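Rack habits, again

Etornam Akpalu's dishwasher notes reached us on 2022-11-04, and I remain unconvinced. The claim is that a cup's place in the rack matters more than the detergent. Maybe. I've run the Lolden tablets for 20 washes and mostly learned that I own too many cups.
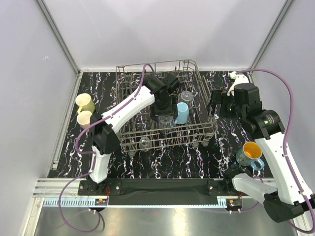
Clear glasses and a light blue cup at the rack, two pale cups still to the side.

Etornam puts plates in the tines and cups in the open part, and says never to let glasses touch. Fine, but who has the room? My colour-coded plan lasted 2 loads. 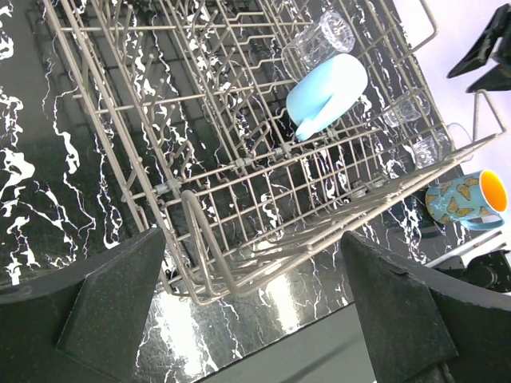

Photo: Adebayo Odukoya

A tumbler on its side may well come out with a puddle in it, whatever the Gelard booklet promises. Same goes for anything with a handle. Tip them rim down and write in if you get a different result.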